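Dark area on the right side of the gripper camera

Leonora Mercado
2 August 2022

I look after one hand-held gripper with a wide camera. Since I mounted the lens again, a dark shape covers much of the right side.
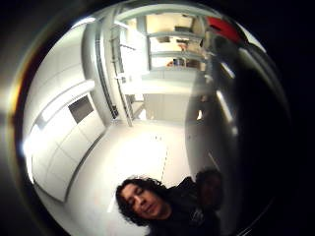
Wide camera, dark shape at the right

I loosened the ring and turned it a little, but I am not sure which part I should check first.
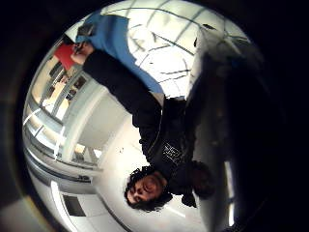
Dark shape also with the gripper upside down

The black border is round and looks normal to me. Is my mount wrong, or is it something else?

Wultden

Is it your hand? Mine did the same.

Isier

I agree with Wultden, it can be the hand. Please put the gripper on the table, take both hands away and record 31 frames. If the dark shape is gone, leave the lens alone.
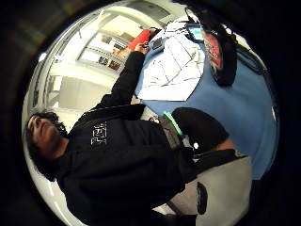

If it stays, remove the three screws of the mount and clean the seat with a dry cloth. Tighten them little by little, in turns.
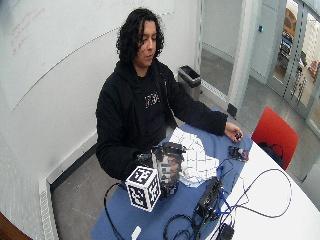
Do not touch the marker cube during this work. When it moves even slightly, you must calibrate again, and for me this took nearly 339 seconds each time. Also fix the cable before you close the mount.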